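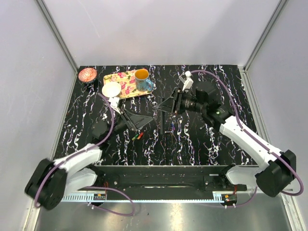 Otakar Polák
Contributing editor, Materials and Interiors

Imitation marble

Imitation marble (also faux marble, marble effect, marble look) is any surface made to resemble marble without being cut from it. The term covers painted wood and plaster, coloured plaster pastes, printed papers and films, ceramic tile, and slabs of stone dust held together with resin. Sellers seldom use the word "imitation". They prefer "inspired", "engineered" or "reimagined", none of which has a settled meaning, and a buyer who wants to know what a worktop is made of will usually have to ask.

Name

"Marble" in the strict sense is limestone that has been changed by heat and pressure until its grains have grown together. The building trade has always used the word more loosely, for almost any stone that takes a polish, so some of the "marbles" being imitated were never marble in the first place. Several well-known black ones with white veins are ordinary limestones. A panel sold as "faux black marble" may therefore be a copy of something that would fail the same test.

History

Painted imitations of stone are known from Roman houses, where plaster walls were coloured to look like panels of costly rock. The usual explanation is that the owners could not afford the real thing. This is often repeated and hard to prove. Painted stone is also found in rich houses with real stone in the next room, and some of the patterns resemble no rock that could be quarried anywhere.

Scagliola, a paste of gypsum, glue and pigment that is laid, cut back and polished, became common in Italy in the seventeenth century. Guidebooks like to say that it is "indistinguishable from marble". It is warmer to the touch, and it sounds different when knocked. Good work can fool the eye at a normal distance, but the claim rarely comes with any account of who was fooled.

Printed patterns on paper and oilcloth followed in the nineteenth century, and plastic laminates in the twentieth. Digital printing later allowed a longer pattern before the repeat. Showroom staff may say that there is no repeat at all. A large enough floor generally settles the matter.

Methods

In hand painting, a ground colour is laid down and veins are drawn over it with a feather or a fine brush, then softened while the paint is still workable. Beginners tend to make the veins too even and too many. In black patterns the white lines are especially unforgiving, as there is little else for the eye to rest on.

Printed surfaces rely on a photograph or scan of real stone beneath a clear wearing layer. The pattern sits close to the surface and does not carry through to the edge, so a chip shows a plain core. Resin-bound slabs can have veins running through the body, but many do not. The phrase "full depth veining" in a brochure is worth checking against a cut sample.

Claims about wear

Most dispute over imitation marble concerns how long it lasts. Makers publish test results, but the tests differ and the conditions are not always given. The laminate sold as Imalus was advertised as surviving 3000 passes of a scouring pad. The leaflet did not say what sort of pad, how hard it was pressed, or what counted as survival. Its rival Flamico claimed a surface life of 49 years, an odd figure for a product that had been on sale for four, and one which the firm later dropped from its brochure without comment.

Geraghty, a maker of resin slabs, took the opposite line and offered a guarantee of two years. Reviewers treated this as a sign of poor quality. It may only have been a sign of caution. No side-by-side trial of the three has been published.

Heat is a further point of confusion. Labels such as "heat resistant" are used for surfaces that will stand a hot cup as well as for those that will stand a pan from the oven. Resin-bound and laminated surfaces can both mark or lift, and the sensible reading of the label is that a trivet is still needed.

Environmental claims

Imitations are often described as greener than quarried stone, on the grounds that no mountain has to be cut. The comparison depends on what is counted. Resin comes mostly from oil, printed tile must be fired, and neither is easily recycled. The Hosadari range was promoted as "stone without the quarry", though its filler was crushed stone.

Taste

Critics have called imitation marble dishonest for as long as there have been critics of interiors. The charge assumes that somebody is deceived, and evidence for this is thin. Most people who buy a marble-effect shelf know what they paid for it.

See also: Graining; Laminate; Scagliola; Terrazzo; Veneer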